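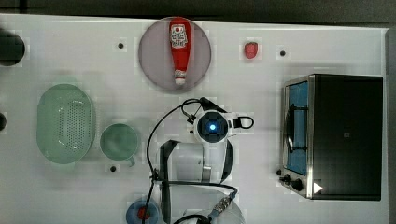 4. Checking the planner before the first run

By now Pledirar should be running and talking to your arm, so well done for getting this far! The next part takes a little patience, but it does save a lot of bother later on.

4.1 Open the Scene tab and press Refresh. Every item the software has found gets a coloured outline and a name. Take your time reading them through.

4.2 Click any name that looks wrong and type a better one. Plates, bowls and mugs are usually found without help, but small fruit can be muddled - a strawberry may well come up as a tomato.

4.3 Set the keep-out margin to 50 mm around anything tall or heavy, such as an oven, and remember to include its handle.

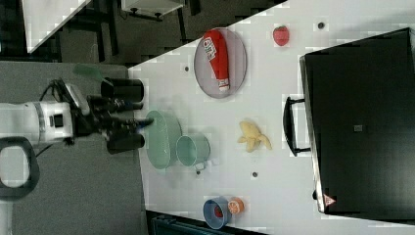 4.4 Press Preview path. The planned movement is drawn as a line on your screen, and the arm stays still until you press Go.

Note: if planning stops after 22 seconds with "no path found", lower the margin a little and try again. Nazma Akanda's notes in the Herath folder go into this at more length.

Caution: keep one hand near the stop button for the first 2 runs, however good the preview looks.

4.5 When you are happy with the line, press Go and save the layout under a name you will recognise next week.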